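一张专辑值多少个传说

我第一次听到《Mosoti》,是在朋友的车里,音响左声道坏了,鼓点全挤在右边。朋友一路上没怎么介绍音乐,倒是把这张唱片的来历讲了一遍:一个没有厂牌的女歌手,在一间停了暖气的屋子里,用两支话筒,录了三十个晚上。等他讲完,车也到了。我下车的时候记住了停暖气,没记住任何一句旋律。

后来我发现,几乎每个喜欢这张专辑的人都是这样向我推荐它的。

Salamatu Tijani 的首张专辑《Mosoti》去年九月由独立厂牌 Prunard 发行,至今仍在各种书单、歌单和年度回顾里出现。乐评里最常见的词是“粗粝”,其次是“诚实”。我对第二个词向来有戒心。一段人声录得不干净,可以是因为预算,可以是因为赶时间,也可以是花了大价钱做旧,凭什么单听底噪就能断定一个人诚实?

先说音乐。专辑一共十一首,开场曲《Nungate》是大家谈得最多的一首,一把走音的立式钢琴弹四个和弦,循环到底,人声在第二段才进来,压得很低,像是隔着一扇门在念。这首歌确实好。它的好处在于节制,副歌只出现一次,而且来得比你预期的早,之后你一直等它回来,它没有回来。敢这样写的新人不多。

第二首到第五首就没有这么整齐了。《借来的椅子》的鼓编得很花,把一首本来三分钟能唱完的歌拖到了五分多钟。《盐》的歌词在网上被抄来抄去,我读了几遍,觉得它作为歌词成立,印在纸上就单薄。第五首是一段没有歌词的哼唱,乐迷管它叫全碟的心脏,我每次听到这里都想跳过去,有几次真的跳了。

B面好得多。我说B面是因为我买的是黑胶,三百多块,封套纸很薄,运来的时候角已经软了。第七首《Trirgate》的贝斯写得聪明,它总比拍子慢一点点,整首歌就有一种走下坡路刹不住的感觉。第九首换了一种唱法,真声顶到快要破的地方,停住。这两首歌加上《Nungate》,足够撑起一张很好的EP。

可是市场上没有人要谈一张很好的EP。大家要谈的是停了暖气的屋子。

我去找过这个故事的出处。Prunard 的新闻稿里只写了一句“在极其有限的条件下完成”。三十个晚上这个说法,最早见于一个音乐博客,博主没有注明来源。两支话筒则来自 Tijani 本人,她在一次电台节目里提过,原话是“大部分时候就两支”。到了发行三个月后的专题文章里,“大部分时候”不见了,屋子也开始漏雨。再往后,连那架钢琴都有了身世,有说是从学校里搬来的,有说是邻居搬家时丢下的。

我给厂牌写信,问能不能采访制作人。回信很快,也很客气,说制作人不接受采访,希望大家“让音乐自己说话”。附件里是一份十四页的宣传资料,其中讲音乐的部分占两页,其余都在讲那间屋子。

2018年3月7日,Tijani 在一家老影院里演了一场,座位不多,票卖完了。我坐在后排靠过道的位置。她唱了六十四分钟,没有安可。现场的她比唱片里放松得多,《借来的椅子》去掉了那段花哨的鼓,速度也提了上去,忽然就变成了一首顺耳的歌。我前面的两个年轻人从头到尾跟着唱,连那段哼唱也跟着哼。我承认,那段哼唱在现场是有道理的,它给了台上台下一个共同喘气的空当。

散场之后我有机会和她在后台聊了一会儿。我问她屋子到底有没有暖气。

她笑了一阵,说:“有。我关掉的,它响。”

我又问她为什么不澄清。她说澄清过,跟三个记者说过,一个没写,一个写成了“她为了声音宁愿挨冻”,还有一个把她的话放在了文章最后,编辑给删了。她讲这些的时候没有什么火气,一边讲一边收耳机线。她更愿意讲的是《Trirgate》里那条贝斯,说那是最后补录的,原来弹得很准,准得她听不下去,让乐手喝了杯热茶,别看谱,再来一遍。

这是我听到的关于这张专辑最有用的一段话,它直接通向那首歌里我最喜欢的东西,而我读过的评论里都没有提到它。
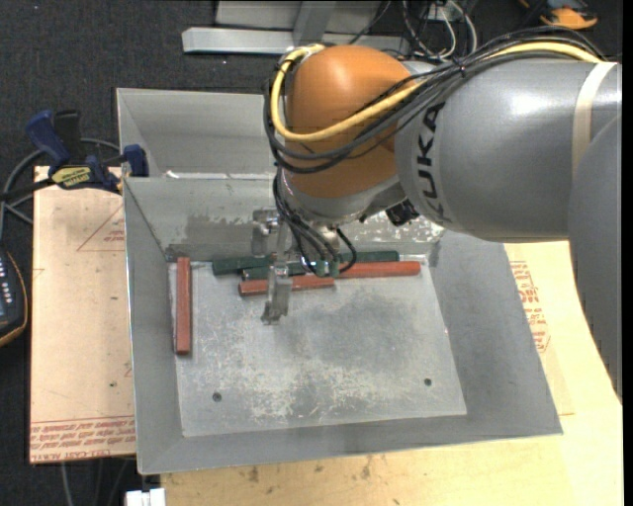 当然,可以说我在替一个不存在的问题生气。流行音乐从来就靠故事卖唱片,布鲁斯有十字路口,朋克有地下室,民谣有火车和逃婚。听众花钱买的本来就是一个包裹,拆开来单称音乐的分量,是乐评人才有的怪癖。朋友就是这样反驳我的。他说他喜欢那间屋子,喜欢就是喜欢,暖气是谁关的不影响他每天早上放《Nungate》刷牙。

他说得也对。我反对的事情要小一些。一个故事讲得太满,后面的评论就懒了。既然人人都知道这张专辑“粗粝而诚实”,就不必再去听第三首的和声是不是真的跑偏了(跑偏了,而且没有跑偏到有意思的程度),也不必去问十一首歌里有四首速度几乎一样,是不是曲序没有排好。底噪替它挡掉了所有本该有的挑剔。这对 Tijani 也未必是好事。她的第二张专辑据说已经在写,厂牌会希望她再找一间屋子吗?如果她这回进了正经的录音棚,用上好话筒,请来一支弦乐,那些写过“诚实”的人准备改用哪个词?

我问过她这个问题,她没有正面回答,只说想试试铜管。

回家以后我又把黑胶放了一遍,用的是自己那套左右声道都健全的音响。《Nungate》依然好,钢琴偏左,人声居中,中间偏右的位置有一点细微的嗡嗡声,我以前一直以为是设备的问题,看来她没有每次都记得去关。第五首我没有跳,听完了,还是觉得长。

《Mosoti》,Salamatu Tijani,Prunard 发行,黑胶与数字版均有售。数字版多一首附赠曲目,可以不听。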